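Kikitz build, the spare room

Posting these fast before I lose the evening. Kikitz is the humanoid Vasanthi Herath and I have been putting together at home, on and off, and people on the Plultis list keep asking for pictures and not more wiring talk. So, pictures, and a bit of wiring talk anyway. Page started June 12, 2021, will add to it when theres more.

Job right now is desk wiping. One desk, one robot, one cloth. Sounds small. It's a lot of shoulder.

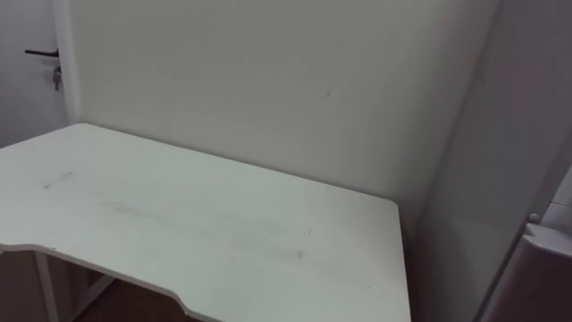 The desk, smudges and all. Keys in the door.

Smudges are the whole point, I'm leaving them till the wipe routine is ready for them. Plan is 10 passes from the wall side out to the front edge, then look again. That front edge curves in, so a straight pass runs off into the air if you plan it as a rectangle. We did plan it as a rectangle. Vasanthi redrew the outline on Sikder (our planner, her code mostly, my bugs) and now it has 14 points along the curve, should be plenty.

Cable situation next. Everything still runs out the back, black bundle, loose loops, all of it hanging. Needs a proper strain relief and a sleeve. I bought 100 zip ties and have used 7, don't write in. The colored wires up top get tucked in once I stop needing to get at them every five minutes.

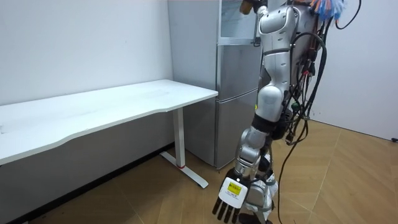 Elbow range is the other thing on my list. Software limit is set tight for now and I'd like a few more degrees before we try the far side of the desk. Fingers stay on the slow profile untill July at least. Vasanthi wants them faster, I want to keep the paint.

Planner also has to know about the fridge. It's a big flat keep-out box in Sikder, padded all round, and the gap next to the table counts as fridge too, simpler that way. Lost most of a night to a box entered in inches.

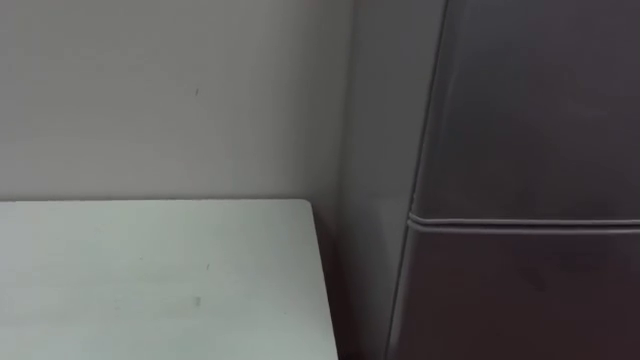 Padding might come down once the elbow is sorted, we'll see. The Anidbridge board handles the stop signal and that part I am not touching again, it works on the bench and I want it left alone.

Still to do: cable sleeve, elbow limits, cloth holder (version two, the first one was tape), then the actual wiping.

Thanks to Farzana Pramanik for the loan of the crimper. Yes I still have it. More when there's more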